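September, 6:40 am, plant room 2

Chiller sequencing again. Lag machine still staging on too early — Ferrand controller sees the load spike at shift change and doesnt wait out the timer. Moved stage-up delay from 916 to 1,000 s. Trend saved under the Wostell job folder, not the old one.

Flow meter on secondary loop reads 2,176. BMS shows 2,000 flat. Looks like the point is clamped at the top of its range in the gateway. Check scaling in the Cluvby map before anybody touches the meter. Do NOT recalibrate. 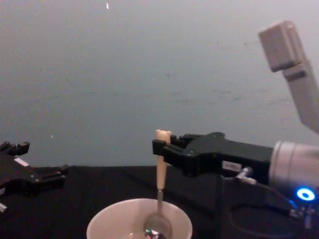 Gateway firmware: two units on old version, one on new. The new one drops its BACnet device ID after a power cycle, had to retype it. Wrote to Zusadano support, no answer yet.

Failover test 8:15. Killed primary controller, standby picked up, pumps held speed. Bypass valve went full open then came back — dont like that. Suspect the standby starts its PID from zero and not from last output. Need bumpless transfer ticked on both sides, only ticked on primary.

To do:
- range on flow point, both servers
- bumpless on standby, then rerun failover
- alarm text for CHWP-3 still says CHWP-2
- label the spare comms cable, panel B
- ask Wostell for the latest valve scedule, ours is rev C

Leave lead/lag rotation in manual overnight.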